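Hutton Residents' Forum
Household and Shared Kitchens
Thread: Utensil holders, emptying and drying

sternent_house_office
Posted Mon 9 August

Residents are reminded that the utensil holders in the shared kitchens are to be emptied fully at each monthly clean. The present guidance, issued in May, asks that items be taken out at the table and sorted before the holder is washed. Several kitchens have asked what belongs in a holder and what should go back in a drawer. The view of this office is that straws, chopsticks and anything with a long handle may stand in the holder. Knives should go in the drawer block.

A divided holder will take a mixture of lengths, and a bamboo stick can share it with straws, as above the star-pattern cloth.

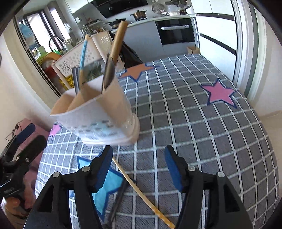

Reply 1: Drying time and mold

hurix_flat_34
I write in support of the guidance, with one reservation. The thin dividers in the white holders retain water at the base, and wooden chopsticks left standing there overnight darken at the ends. In our kitchen we discarded nearly a whole set for this reason. I would ask that wooden items be dried flat on a towel before they are returned.

Reply 2: Re: Drying time and mold

soderlund_2
I must respectfully disagree with the previous poster. Flat drying takes up the table for most of an evening, and in a shared kitchen the table is needed. A holder with drainage holes addresses the matter adequately if it is placed on the rack and not on a cloth. We have used the Söderlund holder for 2 years without any darkening of the chopsticks.

Reply 3: Sorting at the table

kitchen_114
The disagreement above concerns drying. My own concern is the sorting. When everything is laid out together, the chopsticks end up across the spoons and have to be lifted off before anything can be matched.

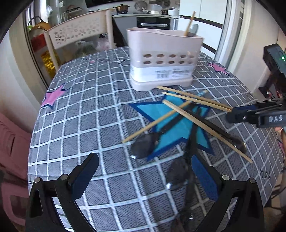 I would therefore propose that chopsticks be paired and set to one side first, and the spoons gathered afterward with all the bowls facing the same way. Odd chopsticks should be kept until the next clean in case the partner is found in another drawer.

Reply 4: Re: Sorting at the table

hurix_flat_34
Agreed as to pairing. I do not agree that odd chopsticks should be kept. Ours have been kept since May and no partner has appeared.

Reply 5: Re: Sorting at the table

sternent_house_office
The comments are noted. Pairing before sorting will be added to the guidance. On drying, each kitchen may follow its own practice, provided that the base of the holder is wiped out before it is refilled. Odd chopsticks may be left in the box by the laundry room door.

soderlund_2
May the box also be used for lids?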